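Laundry and folding, a little gallery
Posted by Rosimeire Nogueira, 2025-11-14

Hi again! If you came over from the Clarnholm page, welcome, the older galleries are all still in the menu. My big subject this time is the dark blue stuff, which I find weirdly hard to fold, and the green sheet, which I love and will talk about way too much further down.
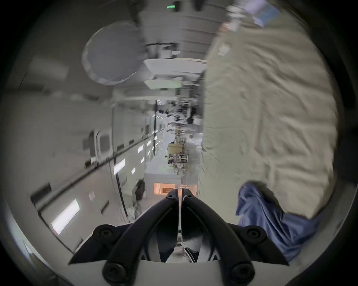 Beige and blue, all crumpled up together.
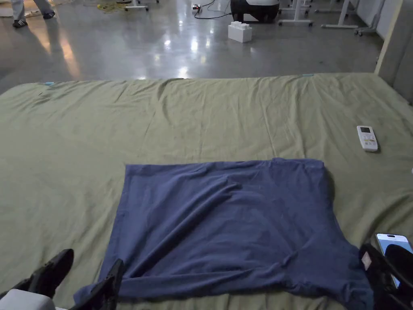 Dark blue T-shirt on the green sheet, neckline at the far side and one long crease I'd want to smooth out before going any further. 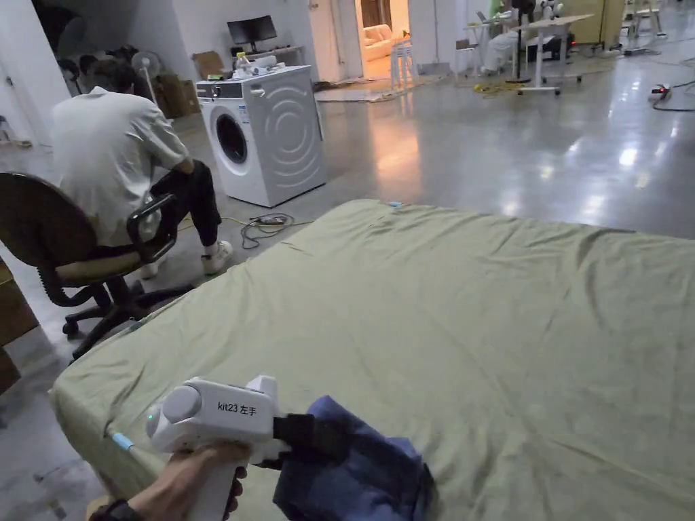 Dark blue cloth again, with the washing machine over by the desk.

So, how I fold a T-shirt. I lay it face down, pull the hem straight, then run my palm from the middle out to the sides – never the other way, or you just push the wrinkles into the center and have to start over. Sleeves in, sides in, then up from the bottom in thirds. My sister does hers in half and half again and says it's faster, and sure, it is, but then they don't stand up in the drawer! I like mine standing up so I can see every color at once. I got 22 into one drawer that way last May and I was so proud I called my mother.

Dark blue is the worst for lint, by the way. I wash it inside out with other dark things and keep the towels far, far away from it. For the lint that's already there I use the Plestitz roller, the wide one with the peel-off sheets, and I go through one of those in no time (I really should buy the big pack).

And the sheet! A green like that is my favorite thing to fold on, somewhere between olive and khaki, and dark clothes show up so nicely on it. Fitted sheets themselves I'm still bad at. I tuck the corners into each other, all four, lay the whole thing down and fold the elastic edges in till I've got something close to a rectangle. Then into the closet, quick, before it changes its mind.

A few of you asked about the baskets from the last gallery. They're from Imby, the tall ones with the rope handles, and yes, they do collapse flat. I have 3 and could use a fourth.

Next time I want to do pillowcases and maybe the linen shelf, if I get it sorted by then. Leave me your fitted sheet tricks in the comments, I'll try every one of them!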